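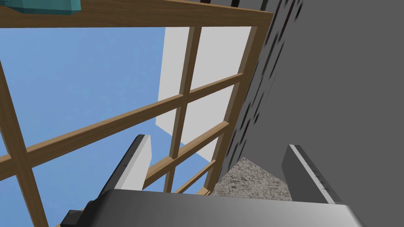 The window cell at Ponska's Stesthorpe site has one arm, one parallel gripper and one job, which is handling wooden window frames between assembly and glazing. Every change to the cell is tried in simulation before it reaches the floor. The work of keeping it in order is split between the model and the machine, and the two are serviced on the same schedule.

Setup starts with the hand. The gripper is modeled as a palm block and two fingers, each with a flat inner face. The simulated fingers have to open and close in step, stay parallel through the full stroke and stop where the real ones stop. If the pads on the real hand are replaced, the new pad thickness is entered in the model the same day. Skipping this step was the cause of most bad grasps logged in March.

The window comes next. Rails, stiles and bars are separate bodies with their own contact settings. An early model treated the whole window as one solid block, and the planner would not send a finger through an open gap or between bars. Splitting the frame into parts fixed that and made each run slower.

Camera placement took the longest. The wrist view looks out over the palm and along the fingers, so the hand always hides part of the work. When the arm reaches upward, the bars appear slanted and close together. The vision software, supplied by Pinto, was first tuned on straight-on views and lost the crossing points at steep angles. The crew added tilted views to the test set until it held – 3000 renders in all, with changes to lighting, wall color and wood grain.

Of 1876 simulated approaches in the last full test, 614 were stopped early by the collision check. Most of the stops came from one finger passing too close to a bar. The approach path was moved back and the final move slowed. A repeat run of the same set gave 329 stops, and the remaining cases are being sorted by approach angle.

Routine care of the real cell is plain. Finger pads are wiped at shift change. Mounting screws on the palm are checked for torque once a week. The wrist camera is recalibrated after any contact fault, using a fixed target bolted to the cell base, and the new offset is copied to the model before the next job is loaded.

A second cell is planned for the Sisside plant. It will use the same hand and the same model files, with longer fingers for deeper frames.

Related items
Choosing pad material for parallel grippers
Wrist camera calibration: a shop checklist
Sisside plant adds second glazing line
Collision checks and cycle time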